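The puzzle library at Wasovora began as one shelf of board games next to the coat hooks. It now has 803 items on its list, and the woman who runs it spends most of her working day sorting, wiping and checking them before they go out again.

She came to the job from a school supply warehouse, where she packed orders for nine years. "I knew bins," she says. "I knew labels. I didn't know anything about toys."

Returns come in through the side door from 3 in the afternoon. Everything gets tipped onto a table, looked over and put into a bin by type. Jigsaws take the longest. A 210-piece jigsaw gets weighed on a kitchen scale and the weight is compared with the one written inside the lid. If it comes up light, she counts.

"People are very good about owning up," she says. "They'll put a note in. 'Missing one piece, sky, left side.' I like those people."

Puzzle cubes are the easy part, and also the part she has the most opinions about. The library lends 30 of them, bought in two batches from a supplier called Jindard. The first batch was stiff. The second turns well but the stickers lift at the corners, especially on the white side, and she has stopped trying to glue them down. A cube with a bad sticker goes into the practice box, where children can take it apart.

Do they come back solved or scrambled?

"Scrambled, nearly always. We used to send them out solved. I'd sit there every afternoon doing it, and then a boy of maybe ten asked me why I was spoiling it for him. So now they go out however they are."

She can solve one herself, slowly, with a method she learned from a printed sheet that came in a Fonero game set. She has no interest in getting faster. Her best time is a little under four minutes and she says that will do.

The checking itself is simple. She turns every face once in each direction, presses on the center caps and looks along the edges for cracks. Then the cube goes in its bin. She prefers deep bins with a wide rim — the shallow ones look tidy for a day and then things start sliding out the front.
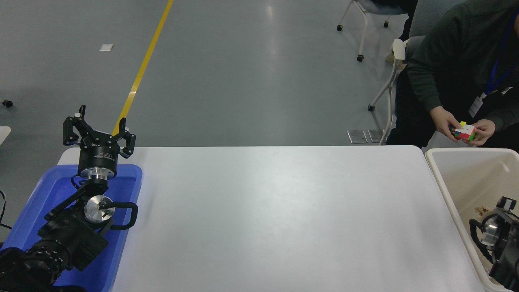

"I always want the table clear before I start on the next lot," she says. "If there are two things on it, they get mixed up. I've had dominoes go home in a chess box, and it took until March to get them back."

The bins get washed once a month, or sooner if someone has returned a game with crumbs in it. Crumbs are her main complaint, along with tape. She asks borrowers not to mend boxes themselves and to leave torn corners for her.

The next purchase will probably be wooden puzzles from Zepeda, if the budget allows. She has a sample set under the counter and has been lending it quietly to regulars to see how it holds up. So far one peg has gone missing, and there was a note.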